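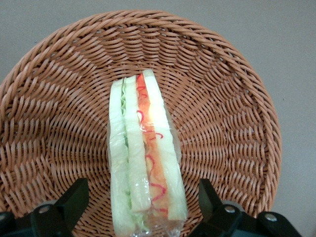
Lerncombe Accord

From the local politics pages

The Lerncombe Accord is a seat-sharing deal between two parties on the Wasencombe district council, the Groleo List and the Polishchuk Union. Signed in March, ahead of the full council election. Named after the ward of Lerncombe, where the talks were held and which neither side wanted to give up. The deal covers who stands where, who gets the council chair, and what happens when the two parties vote differently. It is sometimes called the Accord for short, or the ward deal, mostly by people opposed to it.

Contents
Background
Terms
The Lerncombe clause
Election
In office
Criticism
Later changes
See also

Background

Wasencombe elects its council by wards, one member each, most votes wins. No runoff. The council has 20 seats. For several terms the largest group was a loose set of independents who sat together and picked a chair among themselves, without a written platform.

The Groleo List started as a single-issue group over bus routes. The old Groleo depot had been closed and evening service to the outer wards went with it. Candidates ran under the depot's name and kept it after the bus question was partly settled. Strongest in the outer wards, weak in the center of town.

The Polishchuk Union came out of the tenants' associations on the Polishchuk estate. Rents, repairs, heating. It took nearly all its early votes from the estate itself and the streets next to it, then spread to the center over two elections. More organized than the List, with paid membership and a monthly newsletter.

The two parties fought each other in most wards and often split the vote. Independents held several seats on well under half the votes cast as a result. Informal talks about standing aside for one another had been tried before and fell apart over Lerncombe, where both had come close to winning.

Terms

The text is short. Main points:

Each party stands aside in the wards given to the other. Wards were divided by past results, with the party that had finished higher last time getting first claim.

The council chair goes to whichever party wins more seats. The deputy chair goes to the other. In a tie, the chair alternates, with the order settled by drawing lots.

Budget votes are joint. Members of both parties are expected to back the agreed budget, and a member who votes against it loses any committee post held under the deal.

All other votes are free unless both group leaders agree otherwise in writing. This part was added late and is the vaguest in the document.

Either party can leave with notice given at a regular council meeting. Council meets on a Monday, and an early draft apparently gave the day by name. The final text just says regular meeting.

There is no shared manifesto. A list of common aims was attached as an annex – evening buses, a repairs inspector for rented housing, publication of council contracts – but it is marked as not binding.

The Lerncombe clause

Lerncombe was the hard one. Mixed ward, part older housing, part new build, no clear lead for either side. The List claimed it on the last result. The Union claimed it on membership, saying the previous result had been distorted by a late change of candidate.

Under the clause that was finally agreed, neither party named the candidate alone. Members of both living in the ward voted at a joint meeting, and the winner ran with both party names on the ballot. Local election rules allow a joint description if both nominating officers sign for it, and they did. It was the first joint description used in Wasencombe.

A total of 464 members took part in the vote. The Union's nominee won it. Some List members asked for a recount of the membership rolls, arguing that people had joined the Union just to vote, and the request was turned down because the clause set no cutoff date for joining. That gap was later closed, see Later changes.

Election

Turnout was up slightly on the previous election. The Groleo List won 5 more seats than it had held going in. The Union gained 3, among them Lerncombe. Together the two parties had a majority and the List, as the larger, took the chair.

The independents lost most heavily in the outer wards. In the center they held on better than expected. One explanation put forward at the time was that Union voters there stayed home when there was no Union name on the ballot. Ward level figures fit with this in some places and not in others, and its never been studied properly.

A number of disappointed would-be candidates ran anyway, without a party label. None were elected. In at least one outer ward the split was large enough to matter and the seat went to an independent.

In office

First budget passed without trouble. Evening buses came back on two routes as a trial. The repairs inspector was funded but the post stayed vacant for months, a source of complaint from the estate.

The second budget was closer. The Union wanted the inspector's office expanded and the List wanted the bus trial made permanent, and there was not money for both in full. Each was funded in part. One Union member voted against and lost a seat on the housing committee under the terms of the deal, then left to sit as an independent.

Free votes turned out to be common. The two groups voted opposite ways on parking charges, on the sale of the council yard, and on whether to move the meetings to the evening. Local press coverage treated each of these as a possible end to the Accord. Neither party gave notice.

Contracts above a set value are now published. The annex aim most fully met, though the lists tend to come out late.

Criticism

The main objection is that voters in many wards lost a choice they had before. Opponents on the independent benches called it a carve-up and proposed a motion asking for all such deals to be published before nominations close. The motion failed. The parties then published the text themselves, minus the ward by ward notes.

A second line of criticism came from inside. List members in the center and Union members in the outer wards had nobody of their own to campaign for, and local branches in both shrank. The Union closed one branch and merged it with it's neighbor.

There were also doubts about the joint ballot description. A complaint was made that it could mislead voters into thinking a merger had taken place. The returning officer found the wording was within the rules and took no action.

Supporters point out that seats are now more often won with over half the vote, and that the budget process is easier to follow than under the independents.

Later changes

The Accord was renewed ahead of the next election with small amendments. A cutoff for new members was added to the Lerncombe clause. The notes on ward division were moved into the main text and made public. The penalty for voting against the budget was kept, despite a push by Union members to drop it.

A proposal to extend the joint selection method to other wards was discussed and left out. Merger of the two parties has been raised at the Union's annual meeting more than once, never put to a vote.

See also

Wasencombe district council
Groleo List
Polishchuk Union
Seat-sharing agreement
Vote splitting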